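3장. 탁상 소품 정리하기

이번 장에서는 책상 위에 쌓인 작은 물건들을 한 번에 꺼내 놓고 자리를 정해 줍니다. 힌스카(Hinska) 정리 상자를 처음 쓰시는 분이라면 이 장부터 따라 해 보세요. 조립은 2장에서 이미 끝났으니 이제 제일 재미있는 부분만 남았습니다!

준비물
- 힌스카 정리 상자 본체와 칸막이
- 넓은 탁자 하나
- 마른 천
- 이름표와 펜

3.1 탁자 준비

1. 탁자 위를 비우고 마른 천으로 한 번 닦습니다. 천이나 카펫이 깔린 탁자라면 테이프로 먼지를 떼어 내세요. 이런 탁자는 동그란 물건이 덜 굴러가서 작업하기 정말 편합니다.
2. 정리 상자는 탁자 옆 의자나 바닥에 둡니다. 탁자 위에 올려 두면 물건을 펼칠 자리가 금방 모자랍니다.
3. 칸막이는 아직 끼우지 않습니다.

참고: 탁자가 좁으면 서랍 한 칸씩 나누어 진행하세요. 한꺼번에 다 쏟아 놓으면 중간에 지치기 쉽습니다.

3.2 꺼내서 펼치기

1. 서랍이나 바구니에서 물건을 하나씩 꺼내 탁자에 놓습니다. 물건끼리 손가락 두 개 정도 떨어지게 놓으면 집어 들기 좋습니다.
2. 손 선풍기처럼 길쭉한 물건은 눕혀 놓습니다. 세워 두면 옆의 물건을 건드릴 때마다 넘어집니다.
3. 접이식 받침대는 완전히 접어서 납작하게 둡니다. 홈이나 구멍이 있는 면을 위로 두면 나중에 어떤 받침대인지 금방 알아볼 수 있어요.
4. 과자 봉지가 나오면 뜯은 것인지 먼저 확인합니다. 뜯은 봉지는 정리 상자에 넣지 마세요.

주의: 병뚜껑이나 작은 공 같은 물건은 어린아이나 반려동물의 손이 닿지 않는 곳에서 다루십시오.

3.3 나누기

1. 펼쳐 놓은 물건을 '매일 쓰는 것', '가끔 쓰는 것', '그냥 좋아하는 것'으로 나눕니다.
2. 매일 쓰는 것부터 상자 앞쪽에 넣어 봅니다. 잘 안 맞으면 방향을 바꾸어 보세요. 의외로 대각선으로 딱 들어가는 경우가 많습니다.
3. 가끔 쓰는 것은 뒤쪽 깊은 칸으로 보냅니다.
4. 칸이 정해지면 그때 칸막이를 끼웁니다. '딸깍' 소리가 날 때까지 눌러 주세요.

'그냥 좋아하는 것'을 빼먹지 마세요. 이 설명서의 초안을 함께 써 본 노에미 몬티 씨는 이 칸을 제일 먼저 채운다고 합니다. 쓸모를 따지기 시작하면 다 버리게 되는데, 그러면 책상이 너무 심심해지잖아요.

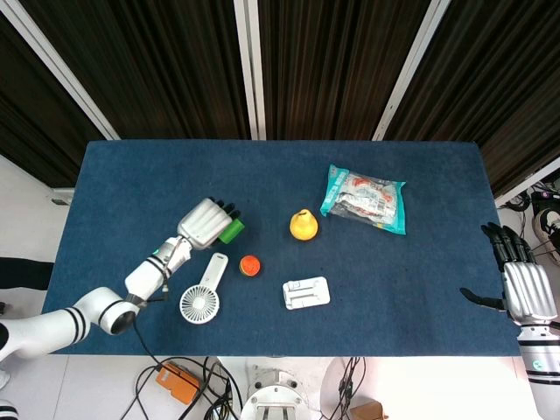 노란 고무 오리는 당당히 '그냥 좋아하는 것' 칸으로 갑니다. 뚜껑 없는 얕은 칸에 세워 두면 상자를 열 때마다 눈이 마주쳐서 기분이 좋아져요. 하얀 손 선풍기는 여름이면 '매일 쓰는 것', 겨울이면 '가끔 쓰는 것'으로 옮기시면 됩니다. 계절마다 칸을 바꾸는 것도 은근히 즐겁습니다.

3.4 넣기와 이름표

1. 무거운 물건부터 바닥 칸에 넣습니다.
2. 납작하게 접은 받침대는 상자 벽 쪽에 세워 끼웁니다.
3. 손 선풍기는 전원을 끄고, 날개 쪽이 눌리지 않도록 맨 위에 올립니다.
4. 이름표는 칸 안쪽이 아니라 앞면에 붙입니다. 오래 보관할 과자가 있다면 유통기한도 함께 적어 두세요.

주의: 충전식 제품은 충전선을 뽑은 다음 넣으십시오. 부풀거나 뜨거워진 제품은 보관하지 마십시오.

참고: 칸막이가 모자라면 추가 칸막이(부품 번호 196)를 쓸 수 있습니다. 끼우는 방법은 같습니다.

다음 장에서는 정리 상자를 두 단으로 쌓는 방법을 설명합니다. 쌓기 전에 아랫단 뚜껑이 잠겨 있는지 꼭 확인해 주세요.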